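How to Submit a Written Appeal for a Detained Student or Writer

This guide covers letters sent to a prosecutor or justice ministry when a person is held over something they said or published. It assumes the family or lawyer has agreed to public action.

Before you write

Confirm the full name, place of detention, charge and case number. Case files in the Humberg format list these on the first page. If the charge has changed since the file was opened, use the newer one and note the date of the change. 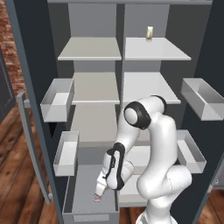

Cabinet with open drawers and a small bottle on the upper right shelf.

Step 1. State the request

Put it in the first paragraph. Ask for one thing — release, access to a lawyer, or a hearing date. Keep the letter under 50 lines.

Step 2. Cite the law

Name Article 19 of the International Covenant on Civil and Political Rights if the state has ratified it. Check for reservations first. Quote only the clause you rely on. Do not repeat the disputed text or image, which may expose the detainee to a further charge.

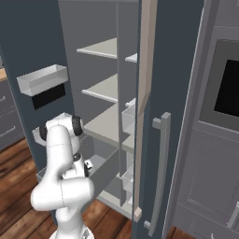 White robotic arm at an open refrigerator.

Step 3. Have it checked

Send the draft to a second reader. For Hanbridge cases this is Hertta Koskela; for all others, Tapio Kallio. Allow 3 working days.

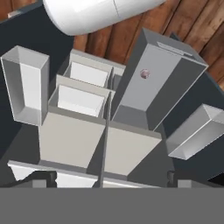
Step 4. Send and record

Send one copy by registered mail and one to the embassy. Enter both in the log with the tracking number. If there is no reply after 4 weeks, send a short follow-up that cites the date of the first letter.

Page last revised Wednesday, August 7, 2024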